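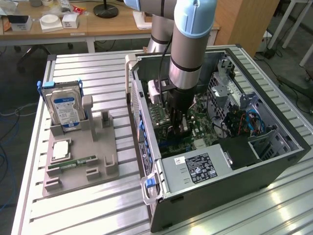 Torre de sobremesa abierta, con la placa base a la vista y un disco duro de 3,5 pulgadas en el soporte de piezas.

Nisport amplía su servicio de reacondicionamiento de ordenadores de sobremesa

Brurkbridge, agosto. Nisport ha ampliado su servicio de reacondicionamiento de ordenadores de sobremesa, dirigido hasta ahora a empresas, y lo abre también a centros de enseñanza y bibliotecas. En la primera fase se han revisado 589 torres retiradas de oficinas. De ellas, 58 se han destinado a piezas de recambio y el resto volverá a ponerse en uso.

Cada torre se tumba sobre la mesa de trabajo y se le quita el panel lateral. Después se comprueban la memoria, el cableado y la fuente de alimentación. Los discos duros se extraen con sus guías y se borran por separado antes de decidir si se reutilizan. El cliente recibe un informe por equipo, con las piezas sustituidas y el resultado de las pruebas.

«Muchas de estas máquinas solo necesitan más memoria o un disco nuevo», explica Covadonga Urquijo, responsable del servicio. «La caja y la fuente suelen aguantar bastantes años más».

El inventario se gestiona con Botumance, el programa de seguimiento de la empresa, que asigna un número a cada torre y a cada disco. Bernd Albers, jefe de taller, señala que el plazo medio de entrega es de seis días laborables —sin contar el transporte—.

Los equipos reacondicionados tienen garantía y pueden solicitarse a través de Vidal, distribuidor del servicio. Los pedidos recibidos antes del mediodía del martes se tramitan esa misma semana.

Contacto de prensa: Covadonga Urquijo, Nisport.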